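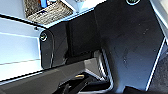 About Gondley

Gondley is a small company for packing, storing and putting in order. We come to homes, offices and school rooms where the things have become too many for the place, and we help the people there to sort them, wrap them, box them and find them again later.

The company was started by Jacinto Aguirre and Kavitha Devadiga. Before this they worked together in the stockroom of a kitchen goods shop, where they learned how to wrap a plate so it survives a long road. Friends began to ask them for help with moving, then friends of friends, and after one very full May they decided to do it as their work. The first office was a corner in Kavitha's apartment with a table, two tape dispensers and a shelf of flattened boxes.

Now we are 19 people. We have our own workroom on Henao Street, with long packing tables at the front and the storage at the back. The storage has 64 bays. Most of them are the size of a large closet, and a few are bigger for customers who must leave a whole apartment with us for a time.

How we work

First one of us visits you and looks at the rooms together with you. This visit is free and usually takes an hour. We do not throw anything away without your word, and we do not ask you to decide everything on the first day. There is always a box for "I don't know yet", and it is allowed to be full.

After the visit you receive a written plan with the price. Kitchens we price separately, as they take more time than people expect. Glasses, lids, spice jars and the drawer where everything small is living together need patience. Books are quick but heavy, so we use the small boxes for them.

Each box gets a number, and the number goes in a list with what is inside. You keep one copy and we keep one. Last year we packed more than 1000 boxes in this manner. Manikandan Chacko is responsible for the lists, and you can call him when you need your winter coats earlier than planned.

For schools and offices

Keerthana Panicker leads this part. Her team puts in order art rooms, supply closets and libraries, mostly in the early morning before the classes begin. The labels are made in big letters, and for the younger children also with a drawing.

Our boxes

We use strong boxes that come back to us. There are 300 of them in circulation, and when one is too tired for dishes it continues its life with pillows and blankets. Please do not cut them with a knife when you open them. The tape pulls off from the corner.

Visit us

You are welcome in the workroom from 8 in the morning until 5 in the afternoon. Abla Mansour is at the front desk and will make the appointment for you. The entrance is from the side of the building, next to the loading door. If you bring your own things for storage, please call before, so that a cart is ready for you.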